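Ticket: Chinese titles come out as question marks after import
Product: Skildale Catalogue, desktop version
Opened by: Agustina Domínguez
Status: Solved, waiting for confirmation
Date opened: January 8, 2022

Description of the problem

Good morning. I look after the catalogue of a small lending library in our neighbourhood centre. We received a donation of 275 books, and over 80 of them are in Chinese. My colleague Seo typed the titles in a spreadsheet at home, and I imported the file in Skildale. All the English titles are correct. In the Chinese ones, every character became a question mark. The author field has the same fault. The call numbers are fine.

What I have tried already: I closed the program and opened it again, I changed the display font in Preferences, and I imported the file a second time in an empty test catalogue. The result was the same each time.

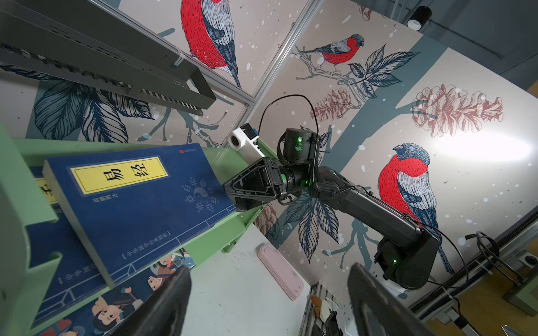

The records with this fault are 86 in total, and I can't find them by search, as a search for a question mark gives me all of them together. To be sure it was not a font problem, I chose one title to test by hand. It is the blue one with 易经 in big black characters on the yellow label, and I typed these two characters directly in the title field of a new record. They were saved and displayed correctly, also after a restart. So the program can show them, and I believe the fault happens during the import.

Reply from Hunov (Skildale support)

Thank you for the clear report. Your hand test is very useful. Please tell us how the spreadsheet was saved, and open the exported file in a plain text editor before importing. Do you see the characters there, or the question marks?

Reply from Agustina

I opened it in the text editor and the question marks are already in the file. I apologize, I should have looked there first. Seo saved it with the choice "CSV" and did not change anything else. In the original spreadsheet the characters are still good - I checked the first page and the last page. 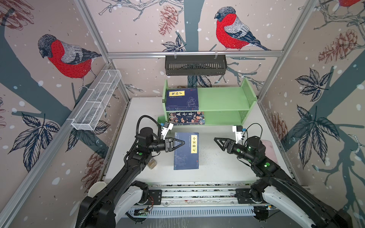

We also have 4 records where the title has both languages, with the English part after a slash. In those, the English part survived and the Chinese part did not. I don't know if they need a different treatment.

Reply from Hunov

The mixed titles need nothing special. Please do these steps in order:

1. Make a backup of the catalogue.
2. In the spreadsheet, choose Save As, then "CSV UTF-8".
3. In Skildale, open Import, then Advanced, and set Encoding to UTF-8. The default is Western.
4. Choose "Match on call number" and "Overwrite title and author".

Don't delete the faulty records before the import, or you will lose the loan history.

Reply from Agustina

I did it this afternoon. All the titles are now correct, the mixed ones too. Two small remarks:

- The spine labels still print empty squares. I changed the label font to the same one as the display and now they print well.
- The sort order puts all the Chinese titles after Z. For us this is acceptable, but a member asked if they can be sorted by pinyin.

Reply from Hunov

Sorting by pinyin is not available in this version. I have added your request to the list under the label plug-in, Flirnness, where other sorting requests are kept. May I close the ticket?

Reply from Agustina

Please leave it open until Monday. Seo wants to check the author names against the spreadsheet, and then I will write to you.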